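Print this page
E-mail this page

Irico site – demonstration gathering, hand cell 12
Inspection checklist with comments
Inspection date: 19 July 2018

Scope: the cell where operators guide the hand through household handling tasks and the runs are saved as training examples for the Wumitz learner. I was asked to check the cell for safety and the examples for fitness. The second half took longer. Marks are OK, FIX, or OPEN. OPEN means I was told something and did not see it for myself.

1. Emergency stop within reach of operator – OK
Pressed it twice, once mid-motion. Arm held position both times. The label has worn off the button and should be replaced.

2. Floor marking around the arm's reach – FIX
Tape lifted on the door side. Same finding as January.

3. Speed limit set during guided runs – OPEN
I was shown a settings screen with a limit of 50. The screen did not say 50 of what, and the two people I asked gave different answers.

4. Fabric covers on fingers – FIX
The covers are knit. They do help with grip on smooth parts, I'll grant that. Knit also catches on things, and the written risk sheet treats the hand as if it were bare. Rewrite the sheet for the hand as used. Check covers for pulled threads at the start of each shift and log it.

5. Cables used as task objects – FIX
The task list calls this one "pick up cable." What I watched was a cable getting around a finger.
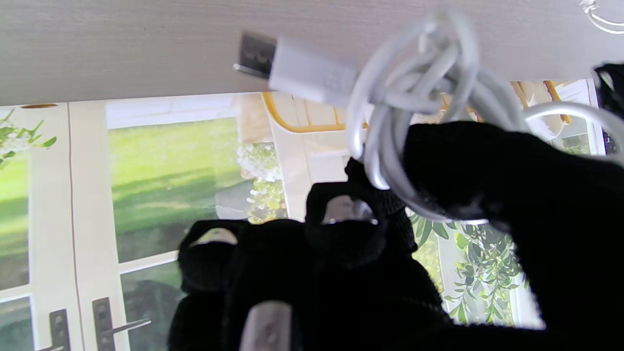

Item 5. White cable looped around the large finger, plug end against the gray surface.

Two comments. First, there is no written step for freeing the hand. The operator should stop the arm before reaching in, and that needs to be on the wall card in plain words. Second, I asked how a run like this gets labeled and was told "depends." A tangle is worth keeping if it is marked as a tangle. Filed under good pickups, it teaches the learner to do it again.

6. Task cables isolated from power – OK
No live cables in the object bin. The bin sits too close to the charger shelf, so somebody will mix them up sooner or later. Move one of them.

7. Printed backdrop secure and clear of the arm – OK
Held at all corners. The claim that a garden view makes the examples "more like a real home" is outside a safety check, but I would like to see the test behind it. I was offered a slide from Horis.

8. Soft goods handling – OPEN
The ribbed tan cloth is the hardest object on the list and the one with the fewest rules.

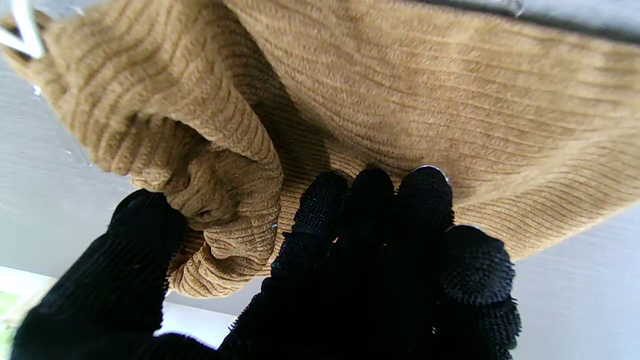

Item 8. Gloved hand against the bunched part of the cloth.

With cloth this bulky, whoever is guiding can lose sight of the fingertips. I asked for the force reading at contact and got a number for the wrist only. That is fine for a hard object. For fabric it says little about what each finger is doing. Until there is a better reading, keep hands out of the reach zone on every soft goods run, including the "quick reset" ones – those are where I saw people lean in.

9. Success rule written down before collection – FIX
There is a rule for cloth. It reads "item handled correctly." Two reviewers could score the same run both ways and both be following it. Write what the cloth must look like at the end, and where it must be.

10. Example count matches the log – FIX
The dashboard shows 3432 accepted examples. I pulled 400 and compared them with the shift log. Around 12 had no matching entry. The explanation was a clock error between the arm and the Çetinkaya logger. It may be so. I did not see a clock test.

11. Failed runs kept – OPEN
I was told all are kept. The folder I was shown held very few, and I watched more than one run go wrong in a single morning. Show me the delete permissions.

12. Operator breaks – OK
Posted and followed.

Result: cell may keep running with items 2, 4 and 5 fixed first. Items 9 and 10 before any more examples are counted toward the target. OPEN items stay open until I can see the evidence at the cell, on the machine. Slides will not close them.

Print this page
E-mail this page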